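4 Aufräumbetrieb im Wohnraum

Dieses Kapitel gilt für das Paket Bredivix, wenn der humanoide Roboter kleine Gegenstände von Möbeln und Geräten aufnimmt und einen Eimer mitführt. Lesen Sie vorher Kapitel 3 (Not-Halt und Sicherungsleine). Die Regeln sind mit dem Testbetrieb in Traledstead abgestimmt und gelten auch für den Standort Ukport.

4.1 Raum vorbereiten

1. Legen Sie den Fahr- und Gehbereich fest. Zwischen dem Roboter und jeder Person müssen während des Betriebs mindestens 90 cm frei bleiben, gemessen vom ausgestreckten Arm.
2. Befestigen Sie die Sicherungsleine oberhalb der Kopfhöhe des Roboters. Die Leine darf durchhängen, aber sie darf nicht vor die Sensoren des Kopfes kommen.
3. Führen Sie das lange Kabel vom Roboter nach hinten weg, in einem weiten Bogen und ohne Knick. Es darf nicht vor den Füßen liegen.
4. Stellen Sie fest, welche Türen in den Arbeitsbereich öffnen. Diese Türen bleiben geschlossen, und außen wird ein Hinweis angebracht.
5. Feuerlöscher und ihre Kästen müssen zugänglich bleiben. Der Weg dorthin darf nicht durch den Arbeitsbereich gehen.

VORSICHT: Stolpergefahr. Verlängerungen und Steckdosenleisten auf dem Boden sind für den Roboter schwer zu erkennen. Markieren Sie diese Stellen in der Karte als gesperrt, bevor Sie die Motoren freigeben.

4.2 Aufnehmen von weichen Verpackungen

1. Wählen Sie das Greifprofil »Weich«. Die Griffkraft ist dort auf 16 N begrenzt.
2. Lassen Sie die Hand von oben an den Gegenstand fahren. Die Finger sollen die Packung halten, ohne auf das Gerät darunter zu drücken.
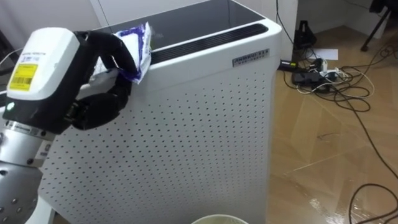 Abb. 4-1: Weiche Verpackung am oberen Rand eines Luftreinigers, Griff mit den Fingern

3. Prüfen Sie die Anzeige an der Hand. Bei dieser Ausführung bedeutet Grün, dass die Hand bereit ist. Bei jeder anderen Farbe brechen Sie den Vorgang ab.
4. Geben Sie das Anheben frei. Die Hand soll zuerst senkrecht nach oben gehen und erst danach zur Seite.

HINWEIS: Lüftungsschlitze sind keine Ablage. Wenn ein Gegenstand auf einem Gitter liegt oder darüber hängt, schalten Sie das Gerät vor dem Greifen aus und warten Sie 60 Sekunden.

Ein häufiger Fehler ist, dass die Griffkraft erhöht wird, wenn die Packung beim ersten Versuch rutscht. Besser ist es, die Hand etwas tiefer anzusetzen und

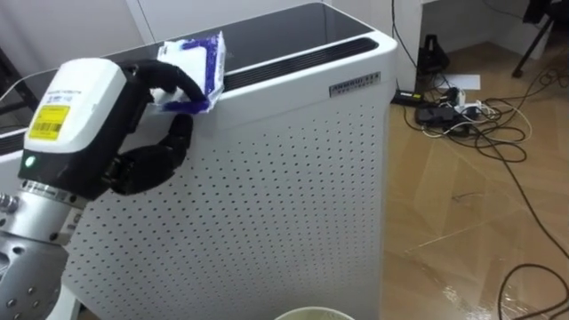

den Vorgang mit gleicher Kraft zu wiederholen. Nach drei erfolglosen Versuchen nimmt der Bediener den Gegenstand selbst weg — natürlich nur bei gesperrten Motoren.

4.3 Aufnehmen vom Tisch mit Eimer in der zweiten Hand

1. Hängen Sie den Eimer nur leer in die Hand ein. Die zulässige Beladung im Betrieb ist 3 kg.
2. Der Eimer muss frei vom Boden und frei von den Tischbeinen hängen.
3. Öffnen Sie die andere Hand vollständig, bevor sie sich einem Becher nähert.
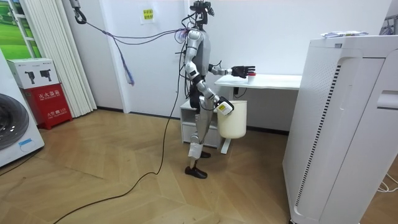

Abb. 4-3: Geöffnete Hand am Becher, Eimer in der anderen Hand

4. Becher mit Deckel werden am Körper gegriffen, niemals am Deckel. Becher mit heißem Inhalt sind nicht erlaubt.

4.4 Warteposition

Zwischen zwei Aufträgen steht der Roboter in Warteposition: Knie leicht gebeugt, beide Füße am Boden, der Arm mit dem Eimer nach unten. In dieser Haltung bleiben die Motoren unter Strom. Betreten Sie den Arbeitsbereich daher nur nach Sperrung am Bediengerät Ilie.
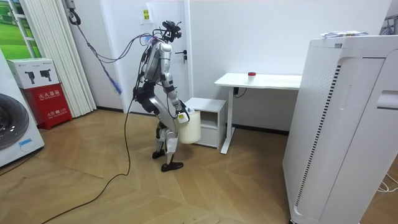
Abb. 4-4: Haltung mit gesenktem Arm und Eimer, Becher auf dem Tisch

ACHTUNG: Ziehen Sie nie am Kabel oder an der Leine, um die Stellung des Roboters zu korrigieren. Der Roboter gleicht den Zug aus und kann dabei einen Schritt machen.

Tragen Sie jede Unterbrechung in das Betriebsblatt ein, auch wenn kein Schaden entstanden ist.

Kapitel 4, Stand 2020-02-10, bearbeitet von Tincuța Avram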